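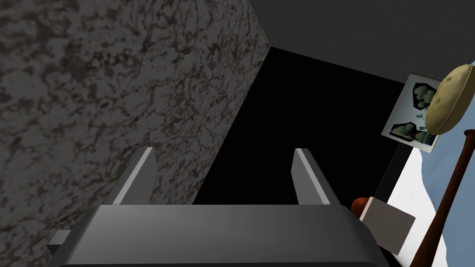 *Gray wall with a marble-like pattern, lighter toward the top left*

# Vundero bedside reading lamp: a long-term review

September 21, 2025

I've had the Vundero on my side of the bed since last November, so I've lived with it through a whole winter of early dark and more library books than I'd like to admit, and I feel ready to talk about it properly. I paid $55 for it at Bikenen after dithering for weeks between this one and the Fernetti, which was $80 and a good deal prettier.

Let me start with the light itself, because it's lovely. It's warm and soft at the low setting, and it lands on the page instead of on the person trying to sleep next to you. Matte walls suit it best. My sister, Anca Filip, has a shinier finish in her guest room and she gets a little bright spot up by the ceiling unless she tips the head down. Easy enough to fix once you notice!

The neck stays where you put it. My old lamp used to bow its head slowly over the course of a chapter, like it was nodding off before I did, and I can't tell you how nice it is to have both hands free for tea. 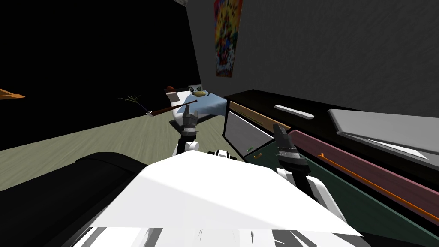 *Bed and low dark cabinet in a dim room*

Now the grumbles. The base is wide, wider than it looked in the store, and on a small nightstand it will crowd out your water glass. If your bedside furniture is on the low side, you'll also want to raise the neck all the way or you'll be lighting your elbow. The dimmer is a touch pad on the back of the base -- a silly spot for it, if you ask me -- and I still go feeling around for it in the dark like I'm hunting for my glasses (which I am, usually, also).

The cord is generous, though the plug is chunky and takes up more than its share of a power strip. I did write to the company about a replacement shade after I dropped a hardcover on mine, all 852 pages of it, and a very kind person named Corina Lungu sent me a new one without any fuss. It came with 2 spare clips in a tiny paper envelope.

Would I buy it again? Yes, and I have. The second one went to my son, who reads comics under the covers and thinks I don't know. If looks matter most to you, go and see the Fernetti in person first. For plain comfortable reading, I'd keep my money on the Vundero and spend the difference on books.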